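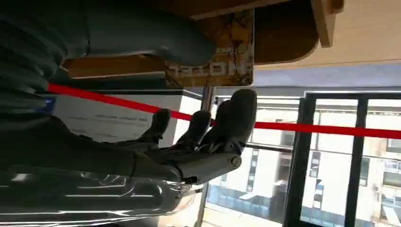

Altes Papieretikett unter Holzgestell: Schrift lesbar machen und sichern?

Natsumi Katayama
Themen: Holz, Möbel, Restaurierung

Ich arbeite ein helles Holzgestell auf, eine Werkbankauflage aus einem Nachlass. Auf einem kleinen Holzklotz an der Unterseite sitzt ein vergilbtes Etikett. Es ist abgescheuert und fleckig, teils orange, teils braun. Die Schrift ist schwarz gedruckt, verblasst und nur noch teilweise zu entziffern. In der Nähe einer Kante steht ein Wort, das ich nicht sicher lesen kann. In der Familie hieß das Stück immer »die Perley«, ob das der Hersteller war, weiß niemand mehr.

Geplant ist, die Sichtflächen zu schleifen und mit Hartöl zu behandeln. Die dunkleren Innenflächen sollen bleiben, wie sie sind. Dazu drei Punkte:

1. Wie bekomme ich die Schrift lesbar, ohne das Etikett zu lösen?
2. Lässt es sich vor Ort festigen, bevor ich öle?
3. Direkt daneben ist ein graues, polsterartiges Teil angebracht. Muss das vorher ab?

Ein Versuch mit der Schreibtischlampe von vorn hat nichts gebracht, der Druck hebt sich kaum vom Untergrund ab. Feucht abgewischt habe ich bisher nichts.

Takeshi Kikuchi
Als beste Lösung markiert

Feucht abwischen bitte auch weiterhin unterlassen. Braune und orange Flecken auf altem Papier können Leim, Rost, Harz oder alte Ölreste sein, und ohne Test weiß man nicht, was sich davon in Wasser bewegt. Wenn die Druckfarbe wasserlöslich ist, ist sie nach einmal Wischen weg.

Zum Lesen:

Kamera auf Stativ, Sensorebene parallel zum Etikett, Selbstauslöser. Raumlicht aus. Eine einzelne Lampe flach von der Seite, Winkel zur Oberfläche unter 20 Grad. Mehrere Aufnahmen, Lampe dazwischen versetzen. Das Streiflicht zeigt Prägespuren, falls im Buchdruck gedruckt wurde. Bei Flachdruck gibt es kein Relief, dann hilft es nur beim Unterscheiden von Kratzern und Schrift.

Zweite Serie mit diffusem Licht von beiden Seiten, als RAW. Am Rechner die Farbkanäle getrennt ansehen. Gelbe und orange Verfärbungen sind im Rotkanal meist sehr hell, schwarzer Druck bleibt dunkel. Im Blaukanal ist es umgekehrt, dort verschwindet die Schrift in den Flecken. Rotkanal also in Graustufen übernehmen und die Gradationskurve steil stellen. In vielen Fällen reicht das.

Wenn eine Kamera mit Infrarotumbau greifbar ist: Rußhaltige Druckfarben bleiben im nahen Infrarot dunkel, Verbräunungen des Papiers werden oft durchsichtig. Farbstofftinten können dagegen ganz verschwinden.

Zum Festigen:

Lose Ecken mit Methylcellulose anlegen, dick angerührt, mit feinem Pinsel unter die Kante. Silikonpapier auflegen, leicht beschweren oder mit einer Leiste andrücken, über Nacht stehen lassen. Vorher an einer unbedruckten Stelle mit einem angefeuchteten Wattestäbchen prüfen, ob Ränder entstehen. Keinen Weißleim, der ist kaum rückgängig zu machen. Auch keinen Klarlack aus der Dose.

Schutz beim Ölen: Das Etikett auf keinen Fall mit Kreppband überkleben. Polyesterfolie zuschneiden, auf jeder Seite zwei Zentimeter größer als das Papier, und das Band nur auf dem Holz befestigen. Den Klotz selbst würde ich nicht ölen. Öl wandert im Holz und kommt dann von hinten ins Papier, die Flecken sind nicht mehr zu entfernen.

Toshio Morikawa

Ich würde es abnehmen und einrahmen. Heißluft auf kleiner Stufe, Spachtel drunter, fertig. Hat bei mir an einer Kommode funktioniert, ein Eckchen ist gerissen.

Kommentar von Takeshi Kikuchi: Bei sprödem Papier reißt selten nur ein Eckchen. Außerdem verliert das Etikett damit den Bezug zum Möbel, was für die Zuordnung schlechter ist als eine fehlende Ecke.

Hadiza Usman

Ergänzung zu Punkt 3, der fehlt bisher. Polster abnehmen, wenn es geschraubt ist. Ist es geklebt, dranlassen und am Rand mit Folie abdecken. Alte Schaumstoffe zerfallen beim Ablösen gern zu Krümeln, und der Schleifstaub setzt sich hinein. Beim Schleifen in der Nähe per Hand arbeiten, Körnung 100, dann feiner. Einen Exzenterschleifer würde ich im Umkreis des Etiketts gar nicht einsetzen.

Natsumi Katayama

Rotkanal ausprobiert. Der Anfang des Wortes ist ein P oder ein R, danach vermutlich ein E. »Perley« wäre damit möglich, »Rokach« scheidet wohl aus. Die Methylcellulose ist bestellt, das Polster bleibt vorerst dran.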